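Ticket: Catalog record and e-book file for "Unquiet Ground: Memory and the Second Dictatorship in Zenanley"
Opened by: Divina Rivera, humanities acquisitions
Queue: Abella e-book platform, metadata and access
Status: Open, waiting on vendor
Date opened: January 31, 2023

Problem as reported

The platform lists this title as a monograph by one author. It's an edited volume with 16 chapters, and the person shown as author is the second editor. The first editor doesn't appear anywhere. Searching for any of the chapter contributors by name brings up nothing.

Separately, chapter 8 (oral testimony from the Skalirov labor camps) opens to a blank page in the browser reader. The PDF download of the same chapter is fine on my machine.

Steps tried

1. Cleared the cache and tried a second browser. Same blank page. I did this because the help page says to, and I have yet to see it fix anything.

2. Compared our record with the one from the publisher, Plarnitz. Theirs has both editors and the full contributor list, so the data was lost after it left them.

3. Reloaded the record from the vendor's feed overnight. The record came back with a new time stamp and the same wrong author.
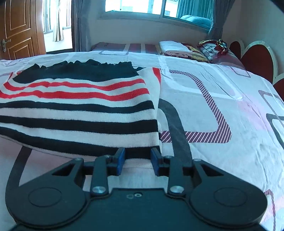
4. Opened chapter 8 from off campus, with and without the proxy. Blank both ways. I don't see how this can be "a local authentication matter," as the first reply put it, when the other chapters open under the same login.

5. Checked other titles in the memory studies package. I looked at 5 and two of them have an editor listed as sole author. That makes me doubt this is a one-off.

Vendor reply, first

"We have refreshed the title and consider this resolved. Please allow up to a day for changes to show."

My notes

Waited the day. Nothing changed. I reopened the ticket and asked what "refreshed" means in practice – no answer to that part.

Vendor reply, second

"Chapter 8 contains a large number of footnotes, which may affect display in some readers. We recommend the PDF."

My notes

Chapter 11 has longer notes than chapter 8 and displays without trouble. I'd like to see the error log before I accept the footnote theory. The PDF is also no use to the two students in the seminar who rely on screen readers, as the file has no text layer. We pay for the accessible version.

The package holds nearly 600 titles. If the author field is being filled from whichever name comes last in the publisher's file, and I suspect it is, then fixing one record by hand won't do much for us.

Still needed from Abella

– Both editors restored, marked as editors
– Contributor names indexed at chapter level
– The error log for chapter 8
– A check of the author field across the whole package, with the results sent to us

Please don't close this again until I've confirmed the changes from our side. The seminar reaches chapter 8 next week, and I've put the print copy on reserve in the meantime.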